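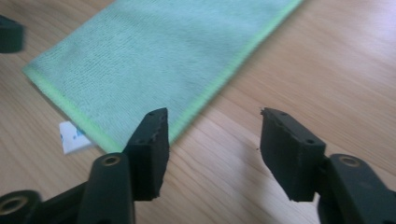
A reader in Waritz wrote to us that she has washed her kitchen cloths at 60 degrees for all her adult life, and she does not intend to stop now. Her letter came after our short note on washing at lower temperatures. She wanted to know why her towels, the good ones from Van der Linden, were stiff after one winter.

I took her question with me to Gunard, the old laundry behind the railway station, where the machines start at five in the morning. They wash for hotels and for two dentists. The woman at the sorting table was not surprised by the letter. Heat, she said, is only a part of it. Most people use too much detergent, and they put fabric softener on everything. Softener leaves a film on the fibers. A microfiber cloth with such a film pushes the water around and does not take it up.

At Gunard they wash microfiber at 30 degrees if it was used for dust, and at 60 if it was in a kitchen. It never goes in together with cotton, which gives off lint. The lint stays in the small fibers and afterwards you find it on your windows.

Cotton is more patient. It can be boiled, and my grandmother boiled it. But hard water, and in Waritz the water is very hard, leaves chalk in the loops of the towel, and then it dries like a board. The laundry adds a water softener called Drulex, from a sack with a scoop in it, and the scoop is smaller than I expected.

I asked how long a hotel towel lives. The answer was 19 months in a busy house, longer in the countryside. After this it is cut up for rags, and the rags go to a garage, which pays almost nothing for them.

At home I have tried the advice since May. I use half of the detergent I used before, and I shake every towel hard before I hang it up. My neighbors can hear it. The kitchen cloths have their own basket now, next to the door, and they wait there until there are enough of them for a wash.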